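Startseite Lehre Skripte Übungen Kontakt

Kategorie: Lehrmaterial / Servicerobotik / Einheit 4

Haushaltsaufgaben als Prüfstein der Manipulation

Begleitskript zur Vorlesung, Bearbeitung: Eilif Granström

4.1 Ausgangslage

Geschirr stapeln, Wäsche falten und Bücher einräumen gelten in der Literatur als »einfache« Aufgaben. Für Maschinen sind sie es nur unter engen Randbedingungen: bekannte Objekte, feste Lage, konstantes Licht. Im Neltudel-Versuch wurden 319 Greifvorgänge an flachen Gegenständen ausgewertet, davon endeten 56 ohne stabilen Griff. Die meisten Fehler traten beim Anheben von der Tischplatte auf – der Finger findet keinen Spalt, das Objekt rutscht weg.

Ein Buch ist dafür ein brauchbares Testobjekt. Es ist flach, mäßig schwer und in sich beweglich: Deckel und Seiten verschieben sich gegeneinander, ein Lesebändchen kann sich im Greifer verfangen. Beim beidhändigen Arbeiten mit handgeführten Greifern wird die Lage jedes Greifers über Würfel mit quadratischen Codemustern erfassbar.

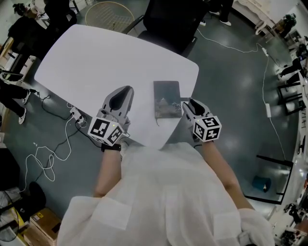
4.2 Von der Handführung zur Autonomie

Aufgezeichnete Bewegungen liefern Trajektorien, aber keine Kontaktkräfte. Der Mensch korrigiert über den Griff hinweg nach, ohne dass dies in den Positionsdaten vollständig erscheint. Ein daraus gelerntes Modell übernimmt die Bahn und scheitert unter Umständen an der Reibung.

Für die Werkstatt gilt Ähnliches. Das Entnehmen loser Blechteile (Fallstudie Tveit) gelang nach 100 Demonstrationen zuverlässig, solange die Kiste nicht gewechselt wurde. Ein vollständiger Ersatz manueller Hausarbeit ist derzeit nicht belegt.

4.3 Aufgabe zur Übung

Skizzieren Sie zwei Strategien, ein flach liegendes Buch mit zwei Greifern aufzunehmen. Geben Sie jeweils Kontaktpunkte und kritische Phase an. Abgabe bis Ende März.

Zurück Übersicht Weiter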